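About Us

Himico is a small company for tableware and table decoration. We sell and rent plastic plates, mugs and seasonal pieces to families, kindergartens, cafes and people who organize parties. My name is Wulan Oei and I am the founder. I write this page myself, so please excuse me if a sentence is not perfect.

How we started

I began with one shelf of children's mugs, which I bought for the birthday of my niece and afterwards lent to the neighbors. Each family gave them to the next one, and in July of that year I had a notebook full of names and dates. I understood then that many people need a nice table for one afternoon only, and they do not want to keep everything in the cupboard for the rest of the year. We registered the company soon after this. The name Himico was chosen by my mother, and she has never told me completely what it means.

What we offer

Our everyday line is called Idach. It has plates, bowls and mugs in quiet colors that can stand together without matching exactly. The seasonal line is called Crichton and it changes through the year: flowers and eggs in spring, shells in summer, pumpkins and leaves in fall. You can order one piece or a full set for a class. For rental, the smallest order is 9 place settings. 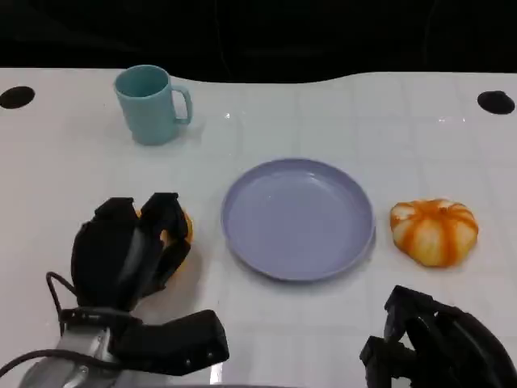 Color is the part of our work that takes the most time. A customer usually knows the feeling she wants, but not which pieces will give it, and a small picture in a catalog does not help her enough. So before we recommend a set, we put the pieces on a plain white table and look at them together. Light teal for the mug and lavender-blue for the plate are both cool colors, and a small pumpkin striped in orange and cream gives them the warm point they need. We like to leave a lot of free space between the pieces, because on a real table this space will be filled soon enough by food, napkins and elbows.

The same set can be made warmer or calmer by changing one thing only. If you already have plates at home, send us a photo in daylight and we will suggest mugs and decoration to go with them. This advice is free, also when you do not buy anything.

Our storeroom

We keep more than 2000 pieces in stock. They are sorted by color first and by shape second, which visitors find strange, but our orders nearly always begin with a color. Rented pieces are washed, dried and checked by hand when they come back. A piece with a deep scratch or a crack does not go out again - we send it to recycling with our partner Grornik, who also makes our shipping boxes. 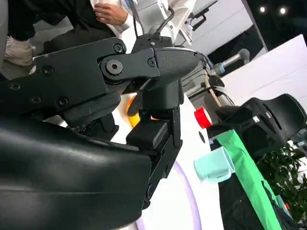
Our customers ask often for yellow and orange, especially when the school year begins. We are careful with these two colors. They are cheerful, but they take the attention very quickly, and a whole table of them can be tiring for small children. Even a yellow face with an orange edge, mostly hidden behind something black, is still easy to notice. For this reason we propose one or two pieces in such colors for each table and let the blues and creams do the rest.

Schools and kindergartens

For groups we prepare boxes by class, with a list inside the lid, so the teacher can check everything before sending it back. Please write to us early if you need more than one class on the same day. Small chips and lost mugs happen with children, and we do not charge for the first one.

News

In October 2024 we opened our fall collection for rental. The new pumpkins can be ordered separately or together with an Idach set.

Visits are possible by appointment. Please write through the contact form and tell us the colors you have in mind.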